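Keeping Your Court Papers in Order at the Kitchen Table
by Coralie McKinnon

So you've been charged with something, you've hired a lawyer, and now the paper starts coming! Release papers, bail receipts, letters from the DMV, a notice with a hearing date tucked into the second paragraph. I've been through this with a family member, and a little home filing made the whole business so much easier to face.

Start with one binder and five tabs: court dates, bail, license, lawyer, receipts. Put your name and case number inside the front cover. Every sheet gets punched the day it arrives, envelope stapled to the back – the postmark can matter if a deadline is ever in question.

Next, the calendar. Write each hearing on the paper one on the fridge and put it in your phone too, with an alert two days ahead. Include the courtroom number and the time you need to leave the house. Ours was in Irklow, and parking there at 8:30 in the morning is a sport of its own.

Make copies! I scan everything on Sunday evening and name each file by date first, then subject. Originals stay home unless your lawyer asks for them.

Keep a running page of expenses. Towing, bail, rides to work, class fees, all of it. Thermal receipts fade fast, so photocopy those right away (I lost a perfectly good tow receipt to a sunny windowsill).

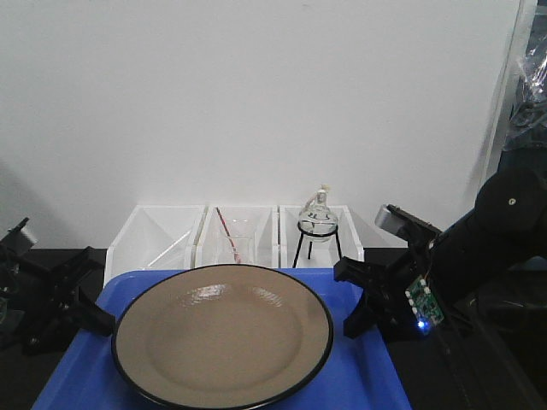
Should I write down what I remember about the night I was arrested?

Ask your lawyer first, and do it soon, while the details are fresh. Many lawyers like their clients to write it up, but they'll want to tell you how to label it and who should see it. Keep it in the lawyer tab, and don't text it, email it to friends or post any of it.

One more tip – slip three blank sheets into the lawyer tab and jot your questions there as they pop up. You'll walk into the next meeting ready to go.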